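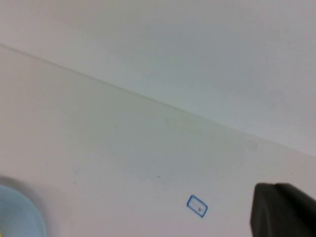 Ticket: Replacement gripper and bench budget
Status: Open, waiting on quote
Queue: Equipment planning
Owner: Danilo Pascual
Site: Prerkeo, small parts bench

Summary
The gripper on the bench arm no longer closes to the same width every time. Repair and replacement both need to be priced before the June budget closes. The request also covers a new work surface, which has been on the wish list longer than the gripper has.

Reported problem
After a long run of picks the fingers stop short on closing. Small parts slip. Homing the gripper clears it for a while, then it comes back. Arm motion is fine and there are no faults in the controller log.

Log

Entry 1
Power cycled arm and gripper. Homed. Ran 1000 open and close cycles with no part. 9 of them stopped short. No error code on any of the 9.

Entry 2
Swapped the gripper cable for the spare. Same test, same behavior. Cable ruled out. Spare left on.

Entry 3
Removed the fingers and checked the mounting screws. All tight. Put the fingers back and ran the camera check over the table. The wrist camera still gives a usable picture, so the camera is not part of this request. Please take it off the draft purchase list. It was added there as a precaution and it makes the total look worse than it is.

Entry 4
Called Pietrzak about repair. They will look at the gripper but want it shipped to them, and they will not give a price until it has been opened. We have no second gripper, so the bench stops while it is away. Asked if they have a loaner. They do not.

Entry 5
Asked Altus and Kadard for quotes on a new unit. Altus replied the same day. Lead time is 4 weeks and the mounting plate is included. Kadard has not sent a price yet. Their unit needs an adapter plate, which we would buy separately, so that has to go in the comparison or the numbers will not line up.
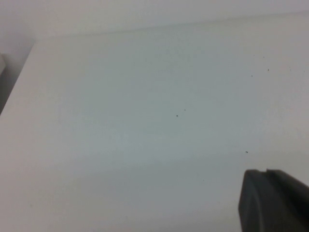
Entry 6
Work surface. The white top is staying on the request as a separate line. It shows every speck, and small dark parts are easy to confuse with dirt when we tune the part detection. Wiping it down before a run helps. A mid-gray matte top would be better for our parts and is the cheaper of the 2 lines by a wide margin. If the budget only covers one, the gripper goes first.

Entry 7
Finance asked if the gripper can wait for the next cycle. It can be kept going by homing it between batches, but someone has to be at the bench to do it, and that rules out the overnight runs. I would like that cost written into the request next to the purchase price.

Entry 8
Added a line for spare fingers. We did not buy any with the current gripper and had to wait when we needed them. Ordering with the unit saves a second shipping charge.

Open items
Price from Kadard, including the adapter plate. Reminder sent Monday.
Written confirmation from Altus that the quoted lead time starts at order date.
Decision on sending the old gripper to Pietrzak once a new one is in. If the repair is reasonable it becomes the spare.
Size of the gray top. Measure before ordering.

Workaround until closed
Home the gripper before each batch. Wipe the table. No unattended runs.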